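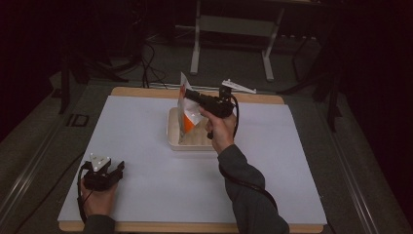

# Pilteo

소포장 식품의 표시사항을 손으로 옮겨 적은 한국어 텍스트 모음입니다. 과자, 견과, 건조 과일, 즉석 국물류처럼 작은 봉지에 담겨 팔리는 제품을 다룹니다. 한 줄이 제품 하나에 해당하며, 모두 1,332줄입니다. 이미지 파일은 배포본에 들어 있지 않습니다.

현재 판은 4판입니다. 3판까지 쓰던 `allergen` 열이 둘로 나뉘었으므로 예전 스크립트를 그대로 돌리면 오류가 납니다. 아래 "변경 사항"을 먼저 읽어 주세요.

## 파일 구성

```
pilteo/
 labels.tsv 전체 표
 split.tsv 행 번호와 용도(train / test)
 units.tsv 단위 표기 대응표
 notes/ 전사자 메모
 tools/check.py 형식 검사
```

`train`에는 1,019줄이 있고 나머지는 전부 `test`입니다. 제조원이 같은 제품은 한쪽에만 들어가도록 나눴습니다. 맛만 다른 제품끼리는 문구가 거의 같아서, 무작위로 나누면 점수가 부풀려집니다.

## 열 설명

| 열 | 내용 | 비고 |
|---|---|---|
| `id` | 행 번호 | 판이 바뀌어도 유지 |
| `type` | 식품유형 | 표기 그대로 |
| `net` | 내용량 | 단위 포함 |
| `ingredients` | 원재료명 | 괄호와 쉼표 보존 |
| `allergen_in` | 함유 알레르기 물질 | 없으면 빈칸 |
| `allergen_line` | 같은 시설 제조 안내문 | 문장 전체 |
| `storage` | 보관 방법 | |
| `opening` | 개봉 관련 문구 | 없는 제품이 많음 |
| `scribe` | 전사자 약어 | |

제품명과 제조원 이름은 공개본에서 뺐습니다. 소비기한도 옮기지 않았습니다. 같은 제품이라도 봉지마다 다르고, 우리가 하려는 작업에는 쓸 데가 없었습니다.

## 전사 규칙

- 인쇄된 대로 적습니다. 오탈자도 고치지 않고 `notes/`에 행 번호와 함께 남깁니다.
- 줄바꿈은 공백 하나로 바꿉니다. 단어 중간에서 줄이 바뀐 경우에는 붙여 씁니다.
- 원재료명의 중첩 괄호는 모양을 구분합니다. `{ }`, `[ ]`, `( )`가 섞여 있으면 섞인 대로 둡니다.
- 접힌 부분이나 접합부에 가려 읽을 수 없는 글자는 `□` 하나로 적습니다. 글자 수를 추정해서 여러 개 넣지 않습니다.
- 강조용 굵은 글씨, 글자색, 글자 크기는 기록하지 않습니다.
- 한글과 외국어가 나란히 있으면 한글만 옮깁니다. 한글 표기가 스티커로 덧붙은 수입 제품은 스티커 쪽을 따릅니다.

단위는 조금 까다로웠습니다. `g`와 `그램`, `mL`와 `ml`이 제품마다 다르게 쓰입니다. 본문에는 원래 표기를 두고, 통일된 표기가 필요한 사람은 `units.tsv`를 참조하면 됩니다. 킬로칼로리는 내용량 옆에 붙어 있더라도 `net`에 넣지 않습니다.

## 작업 방식

전사는 Pavithra Fernandes와 Elango Arumugam이 나눠서 했고, Jayanthi Kurup이 대조했습니다. 대조할 때는 먼저 적은 텍스트를 보지 않고 처음부터 다시 입력한 뒤 두 결과를 비교했습니다. 차이가 난 줄은 봉지를 다시 꺼내 확인했습니다. 차이의 대부분은 쉼표와 가운뎃점이었고, 그다음이 괄호 닫는 위치였습니다.

형식 검사 스크립트는 Satish Iyengar가 작성했습니다. 실행 방법은 다음과 같습니다.

```
python tools/check.py labels.tsv --split split.tsv
```

괄호 짝이 맞지 않는 행은 오류가 아니라 경고로 나옵니다. 실제로 짝이 안 맞게 인쇄된 제품이 있습니다. 출력은 80자에서 줄이 바뀌며, `--wide`를 주면 바뀌지 않습니다.

## 알려진 문제

1. 견과류의 비중이 큽니다. 초기에 Gralidlow 매장 한 곳에서만 제품을 모은 영향이 아직 남아 있습니다.
2. `storage`가 너무 비슷합니다. "직사광선을 피하고 서늘한 곳에 보관"의 변형이 많아, 이 열만으로 분류기를 학습시키는 것은 권하지 않습니다.
3. `opening`은 제품에 따라 보관 방법 안에 섞여 있습니다. 문장이 따로 떨어져 있을 때만 이 열에 넣었으므로, 빈칸이라고 해서 문구가 없다는 뜻은 아닙니다.
4. 복합원재료의 경계가 모호한 행이 있습니다. 파싱 결과는 반드시 눈으로 확인하세요.

## 용도

문자 인식 결과의 후처리, 원재료명 구문 분석, 표기 변형 연구에 맞습니다. 알레르기 정보를 실제로 안내하는 서비스에는 쓰지 마세요. 배합은 수시로 바뀌고 이 표는 바뀐 내용을 따라가지 않습니다. 섭취 여부는 손에 든 제품의 표시를 보고 판단해야 합니다.

## 변경 사항

**4판**
- `allergen`을 `allergen_in`과 `allergen_line`으로 분리
- 외국어 병기 제거 규칙을 전체 행에 다시 적용
- 중복 행 정리, 빠진 번호는 재사용하지 않음

**3판**
- `units.tsv` 추가
- 파일 인코딩을 UTF-8로 통일

**2판**
- 즉석 국물류 추가
- 제조원 열 삭제

## 문의

오류 제보에는 행 번호와 열 이름을 꼭 적어 주세요. 봉지의 해당 부분을 그대로 옮긴 글이 함께 있으면 확인이 빠릅니다. 취합은 Corina Zwahlen이 맡고 있으며, 다음 판에 반영할 제보는 7월 말까지 받습니다.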